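Planning and Budgeting for a Robot Arm on the Kitchen Counter
April
By the Workshop and Kitchen desk 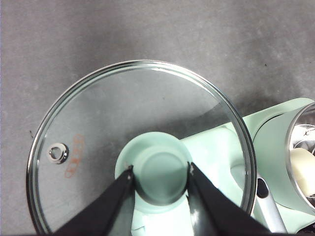
Two black gripper fingers on the knob of a glass pot lid, with the mint-green cooker beside it.

The arm is the part everyone prices first, and it is often less than half of the final bill. If you are thinking about a small arm for a home kitchen or a test kitchen, work out the job before you look at any catalog. Write down the one task you want done most often. Lifting a lid, moving a spoon from one bowl to another and pressing a button all need different things from the gripper, and a machine that does one of them well may be no help with the others.

Start with the lid

Lids are a good planning task. They are light enough for most small arms and awkward enough to show up a poor gripper. Look at the knob on the lid you own. A round knob with a flared lip gives two fingers something to close under. A flat strap handle or a low metal loop is harder, and you may end up buying a different lid or a different set of fingers. A new lid is cheaper.

Measure the knob at its widest point and compare that with the opening listed for the gripper. Leave some room on both sides. A gripper that only just clears the knob has to line up perfectly every time, and it won't.

Glass lids need extra thought if the arm uses a camera. The counter shows through them, and the rim and the vent ring catch the light. A colored knob helps. If yours is clear or chrome, wrap a band of heat-safe silicone on it before you spend money on a better camera.

What to put in the budget

We priced a single-arm counter setup for this page. The arm was the Lavis two-finger model, and the full list came to $2,497 before tax. These are the lines people leave out:

Mounting plate and clamps. The arm has to be fixed to something that doesn't move. A loose butcher block is no good. Check the thickness of your counter where the clamp will go, and check for a lip or a drawer rail underneath.

Spare fingers. Buy 2 extra pairs with the arm. Fingertips wear, and on kitchen work they pick up grease that never quite comes off. Ordering them later usually means paying shipping twice.

Wrist camera and cable. Some arms include one and many don't. The cable needs enough slack to follow the wrist through a full turn. A cable that pulls tight at the end of a move will fail at the plug.

Power. Plan on a separate outlet for the arm. Don't share a power strip with a cooker, kettle or toaster.

Covers. A washable sleeve for the forearm is worth having if there will be steam or splashing. The Altell sleeve fits most small arms and can go in a warm wash. Don't put it in the dryer.

Practice items. Set money aside for a second lid, a few plastic bowls and some pretend food. You will drop things for the first few weeks.

Add 10 percent to the total for things you missed. We had to go back for longer clamps and a second light.

New, used or rented

A used arm can be a fair buy if it comes with its power supply, its controller and the original fingers. Ask for the running hours. Ask whether it was used with liquids. Move every joint by hand with the power off and feel for grit or a catch. If the seller can't power it up in front of you, take the price of a new controller off your offer.

Renting makes sense for a short trial. Coughlan rents by the month and takes part of the fee off the price if you buy. Read the cleaning terms first – food residue in the gripper can cost you the deposit.

New is the simplest choice if the arm will run every day. Check that parts are stocked in this country and that you can buy a single finger or a single motor. A cheap arm with no parts supply is a one-year purchase.

Room on the counter

Draw the reach of the arm on the counter with masking tape before you order. Use the full reach from the spec sheet, then a second, smaller line at three-quarters of it. Keep everything the arm has to pick up inside the smaller line. Arms are weaker and less steady when stretched out.

The cooker should sit where the arm can come down on the lid from above. Leave a clear patch of counter next to it, at least as wide as the lid, so there is a place to set the lid down. A plain matte surface is best. Shiny stone and bold patterns both give cameras trouble. Keep cooker handles turned so that the fingers don't meet them on the way in.

Allow 40 inches of clear height above the counter if you can. Wall cabinets get in the way more often than people expect. An island or a work table is usually easier.

Weight and wear

Go by the rated load at full reach. The larger figure on the box is often for the arm folded in close. Weigh your heaviest lid on a kitchen scale and double it. If the result is over the rated load, look at the next size up. Our limit for this kind of setup is 1,000 grams, and anything heavier gets lifted by hand.

Wipe the fingertips with a damp cloth and a little dish soap after each session. Dry them before the next grip. Keep oil sprays away from the joints. Gresside makes a food-safe joint grease in a small tube, and one tube should last a year.

Before you order

Run the task yourself with a pair of kitchen tongs, using one hand and standing where the arm will stand. Pick up the lid, clear the pot and put the lid down. If you have to twist your wrist or lean over the cooker, move the cooker and try again. Mark the final positions with tape and take your measurements from there.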